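Jeltano Video Doorbells: Frequently Asked Questions

Do I need an electrician?
Probably not, if you already have a wired doorbell that works. Turn off the breaker, take off the old button, and move the two wires to the back of the new one. If you open the wall and find something from the Truman years, call somebody.

Which wire goes on which screw?
Either one. We get this call every day and the answer has yet to change.

Will it ring my old chime?
Most mechanical chimes, yes. Digital ones that play a tune need the small adapter in the bag marked 4. The tune itself is between you and your household.

How long are clips kept?
The base unit holds 376 clips on its memory card, then writes over the oldest. If you want to keep the one with the raccoon, save it to your phone.

Is there a monthly fee?
No. Charmaine Mokoena in our billing department has very little to do and would like to keep it that way.

Why do I get an alert every time a car goes by?
Your motion zone reaches the street. Open Settings, then Zones, and drag the lower line down until it covers only your walk. Trees in wind will still fool it now and then.

Can more than one person get alerts?
Up to four phones per doorbell. The fifth person will have to look out the window like everybody else.

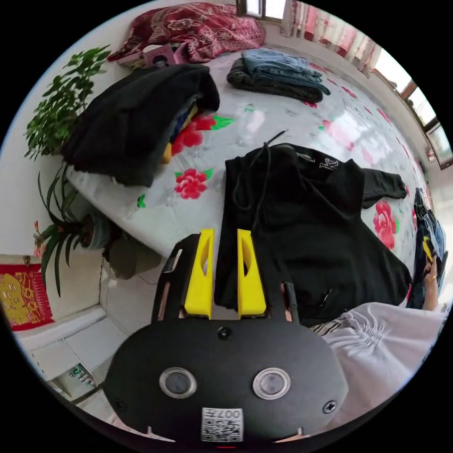
Can it tell me apart from a stranger?
It spots people, and it doesn't try to name them. Person detection looks for a general human outline, so you, your brother-in-law and the man selling gutters all come through as "Person at door." Clothes make a difference after dark: a black hooded sweatshirt like the one laid out on the bed is harder to pick up against an unlit porch than a pale jacket. Leave the porch light on, or set Night Sensitivity to High and accept a few extra moths.

Does it work in the cold?
It does down to zero Fahrenheit. Below that the button gets stiff, and so do the visitors.

How do I return it?
Write to Chidubem Adeleke at the returns desk within four weeks of delivery. Please include the screws.

Last updated 18 Feb 2025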